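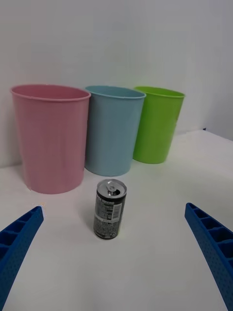
## Week 4: What's in a word? Categories, edges and why dictionaries struggle

Notes for the tutorial groups, updated September 28, 2020. If you're in Sunil Selvanayagam's group you'll do part 4 before part 3, because Sunil likes it that way and I've given up arguing.

### 1. Where we got to last week

We left off with the checklist view of meaning. A word stands for a bundle of features, and a thing either has all of them or it doesn't get the word. *Bachelor* is the poor overworked example: adult, male, unmarried. Tick, tick, tick, done.

I like the checklist view more than most of my colleagues do. It's tidy, it handles kinship terms really well (go back to the Week 3 tables, the cousin one especially), and it explains why *married bachelor* sounds broken. But try writing a checklist for *cup* and you'll be there till morning tea. Has a handle? Plenty don't. For drinking? So is a glass, and so is a can if you're at my brother's place. Holds hot liquid? Tell that to the picnic set.

### 2. Prototypes

The rival idea is that we carry around a best example, or a sort of averaged-out best example, and judge everything else by how close it sits. A magpie is a good bird. A penguin is a bird, sure, but you have to think for half a second, and that half second is what the experiments measure.

Three kinds of evidence get cited over and over, so learn to tell them apart:

- **Rating tasks.** People score how good a member something is. Agreement is high at the top of the scale and falls off as you go down.
- **Verification times.** "A robin is a bird" gets a faster yes than "an emu is a bird". (Does it hold for Australian speakers with Australian birds? Good essay topic, hint hint.)
- **Production order.** Ask for a list of fruit and apple turns up early. Olive turns up late, if it turns up.

Please don't write in your essay that these all show the same thing. A rating is an opinion somebody had time to form. A reaction time isn't. I've marked a lot of essays that mush the two together and it makes me sad every March.

### 3. Edges

A prototype is a centre, and a centre doesn't tell you where the thing stops. The well-known drawings in your reader (the ones that get wider and wider until people stop saying *cup* and start saying *bowl*) are worth ten minutes of your time. Cover the captions and do the naming yourself first!

What you'll notice is that there's no single width where everybody jumps. There's a patch in the middle where people disagree with each other, and where the same person will disagree with themselves on a second go. And you can shift the patch just by changing the story. Say it's full of mashed potato and *bowl* creeps in earlier. Say there's coffee in it and *cup* hangs on a good bit longer. So function matters, but it matters by degrees, and a checklist has no slot for degrees.

Piyumi Sarkar ran a small version of this for her honours project with households in Gornunari. She had 71 speakers and collected 385 usable naming responses, after throwing out the ones where a toddler got hold of the answer sheet. Her lovely finding was about *tumbler*. Older speakers used it for pretty much any straight-sided drinking vessel with no handle, whatever it was made of. Younger speakers either wanted it to be glass or didn't have the word at all, and went with *cup* or *plastic cup*.
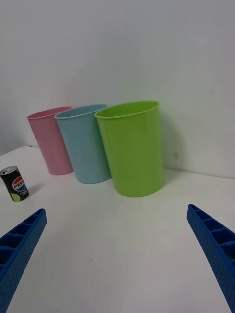
So the word shrank, and its neighbour moved into the space. Keep hold of that, we'll want it in Week 7 when we get to semantic change. Words sit in a field with other words and they push on each other. If English lost *mug* tomorrow, *cup* would have to work a lot harder before breakfast.

A few terms to get straight before the quiz:

**Vagueness.** One meaning with a blurry edge. *Tall* is vague. So is *cup*, on most accounts.

**Ambiguity.** Two or more separate meanings. *Bank*, of course. Also *cup* the vessel and *cup* the 250 mL measure, which is a nice one because the second obviously grew out of the first.

**Polysemy.** Ambiguity where the meanings are related. *Cup* again, and also the one you win, and the one in a bra. I asked last year's group how many related senses they could find, and Thiện Ngô came back with a golf one I'd never heard of.

The test we use is the "so did" test. *Nusrat has a cup and so does Saodah.* Can it mean Nusrat has a trophy and Saodah has a teacup? Only as a joke. That jokey feel (the fancy name is zeugma) is your sign that you've got two senses and not a single vague one. It isn't a perfect test. It falls over with *book* and *newspaper*, and we'll argue about why.

### 4. What about colour words?

Same questions, fresh material. *Blue* and *green* both have excellent centres, and a murky strip between them where you can start a fight in any paint shop. Some languages use one basic term right across that strip. It doesn't mean their speakers can't see the difference! I put this in bold on the slides every year, so: **lacking a word isn't lacking the perception.** What the word may do is change how quickly you sort two shades that fall either side of a boundary, and even there the effects are small and people squabble over the methods.

Then there's the question of how modifiers work. *Pale pink* is a kind of pink. *Light blue* is a kind of blue in English, but there are languages where the light one gets its own basic word and calling it a sort of blue sounds about as odd as calling pink "light red" does to us. Say "light red" to yourself a few times. It picks out a different colour from pink, doesn't it? Why should that be?

### 5. To do before the next tute

1. Read chapter 4, skipping the formal bit on fuzzy sets unless you're keen.
2. Pick a household word and find two things that sit on its edge. Bring a sentence for each in which the word feels fine, and one where it feels off.
3. Ask somebody at least twenty years older or younger than you to name the same things. Write down exactly what they say, hesitations included.
4. Honours people enrolled under 521, you also have Nusrat Sikder's handout on the field methods she used in Gazi. It's long. Start early.

Saodah Khoo has the spare copies of the reader if yours has gone missing. Extensions come to me, not to your tutor, and please ask before the due date.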